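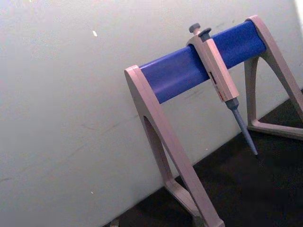

Single-channel pipette on its stand, wrist view, no tip on.

Gimuvar FAQ
Pipette pick and return, all the stuff that keeps landing in the inbox
Last edited 6/29/21, Gilang Pattinasarany

Read this before you mail me. Install problems are on the install page, not here. Names, quickly: Gimuvar is the perception and grasp part, Zimora is the planner and controller underneath, Brasen is the log viewer. Brekke is the lab bench we test on, so when a config file says "brekke" it means that bench and you want to change it to yours.

Which pipettes does it handle?

Single-channel, hanging from a bar. Multichannel no. Electronic ones, maybe, if the body is the same general shape, but there's no model for them in the release and you'd have to make your own. See further down.

My stand comes out tilted in the camera view. Is something broken?

No. The wrist is rolled when it looks, so the bar runs diagonally across the picture. Gimuvar doesn't care about level in the image. It fits the bar as a cylinder, then rotates everything into the base frame with the hand-eye transform. If it's tilted in the base frame viewer too, that's different, redo your hand-eye calibration.

Why does it look for the bar first and not the pipette?

The bar is the easy one. Blue, smooth, one long straight shape, nothing else on our bench has that color. The pipette is light gray, the legs are light gray, the wall is nearly the same. Straight segmentation on the pipette kept grabbing a piece of leg with it. So: bar first, then search along the bar for whatever is hooked over it, then mask out the legs using the stand model.

If your bar isn't blue, set bar_hue in stand.yaml. If your bar is gray you'll have to turn on bar_from_depth and it gets slower. Sorry.

What does it use to work out which way the pipette is facing?

The two knobs at the top, plunger and tip ejector. They're different grays and they sit next to each other, so once both are found the yaw is settled. The volume window is a backup cue. When only one knob is found the pose comes back with yaw_ok false and Zimora will refuse to plan a grasp on it. Don't override this. People override this.

Can it read the volume setting?

Not from the look pose. The digits are tiny and come out as mush at that distance. There's a separate close-up pose, read_window, which moves in and takes another look, and even then treat the number as a hint. We don't set volume from it. Same for the printed label on the handle, don't try to tell your pipettes apart with it. Put a marker on the stand slot if you need ids.

How do I check there's no tip attached before returning it?

tip_check in the task file. It compares the length and the end profile of the shaft to the bare cone in the model. Bare cone ends in a narrow point and is a bit bluer than the handle, a fitted tip is longer and see-through and messes up the depth. Returns bare, fitted, or unsure. Unsure is treated as fitted, so the arm stops and asks.

Depth near the end of the cone is garbage

Yes. Thin thing over a near-black surface, most depth cameras give you holes there. We don't use depth below the handle at all. The cone axis comes from the color image plus the handle pose. If you've written your own node that reads the point cloud down there, dont. Use the /cone_axis topic.

Also the black surface itself comes back patchy. The table plane should come from calibration, not from a live fit. table_plane: fixed. It's the default now, wasn't in the old release, so check if you upgraded.

How close can the point get to the bench?

When it's hanging, that's up to your stand, and on ours the point is just clear of the surface. So the lift has to be straight up along the hook before anything sideways. Zimora has this as a constraint on the first segment, lift_first, 46 mm on the Brekke config. Measure yours. If you set it too short the hook catches the bar and the whole stand comes along for the ride.

The planner says "no path" but I can clearly see there's room

Usual causes, in the order I'd look:

Stand model loaded as a solid block. The legs are open A shapes. If you imported a convex hull the openings are filled in and the fingers have nowhere to go. Use stand_open.stl.

Wall too close. We keep a wall plane in the collision scene with padding. Padding is 300 mm out of the box, which is a lot, it was set for a bigger arm and never got changed. Lower it.

Old pose. If the stand got bumped, rerun look. Zimora plans against the last pose it was given and has no idea it's stale.

Arm elbow on the wrong side. Try seed: elbow_up.

Does dirt or marks on the wall matter?

Scuffs, specks, dots, no. The wall is masked by plane before any detection runs. Shiny strips can matter, if there's a bright edge right next to the far leg the leg fit sometimes stretches toward it. Shows up in Brasen as a leg residual that's way bigger on one side. Move the light or raise edge_clip.

Both legs have to be in view?

Near leg fully or mostly, far leg at least the top where the bar goes in. The feet can run out of the image, fine. The fit uses the two bar ends and the inner edges of the near leg. With only one bar end visible you get a pose but its position along the bar will slide around, and you'll see that in the covariance. Add a second look pose.

What happens if something else is lying on the bench in view?

Anything that's not the stand or pipette goes in as an unknown obstacle, a box grown around whatever depth it can get. If it's half out of view the box is grown to the image edge on that side. So a little scrap near a foot can turn into a big no-go area. Clear the bench, or take a second look from the other side and the boxes get trimed.

How was it tested?

1,181 logged looks at the Brekke bench, replayed offline against every release. Replay only covers perception and the plan, not contact. For contact we run on the arm and go through the force logs in Brasen by hand. Don't ask me for a success percentage, it depends on your stand, your camera and your gripper and any number I give you will end up in a slide deck.

Can I get the logs?

The looks, yes, mail me. Force logs no, they've got other people's stuff in them.

How do I add my own pipette model?

Short version. Scan or CAD of the body, no tip. Put the origin at the inside of the hook, z up along the handle. Mark plunger and ejector as named points. Mark the grip band, the part of the handle where fingers are allowed. Run gim_model check. It'll complain about the grip band, it always complains about the grip band, make it wider than your finger pads and it'll stop.

Put the file in models/, restart the node. No hot reload yet.

Grip force?

Config, grip_force, start low. The handle is long and a bit tapered so a low grasp will slide. Grip band high, close under the window. Slow close.

Return to the bar keeps missing by a few mm

Did you look again before returning? The default task reuses the pickup pose to save time. Fine if the stand hasn't moved. Lifting can shift it a little on a smooth surface. Set relook_before_return: true. Costs you one extra move. If it still misses, check the in-hand slip estimate, the pipette may have rotated in the fingers and the hook's no longer where Zimora thinks.

How many looks does it need?

2 by default. One works if both bar ends are in view and the light is even. More than that didn't buy us much.

Simulation?

Yes, stand and pipette are both in the sim package. Lighting in sim is too nice. Things that work there will not all work on the bench, keep the speed down the first day.

Does it run without Zimora?

Gimuvar does, it just publishes poses and grasps. You'd need your own planner to respect lift_first and yaw_ok. Brasen reads either.

When is the next release?

August. Hot reload and multi-stand support are in it if the tests pass. Multichannel isn't.

Something not on here

Mail Gilang, attach the Brasen log and your stand.yaml. Both please. Without the yaml I'm just going to write back asking for the yaml.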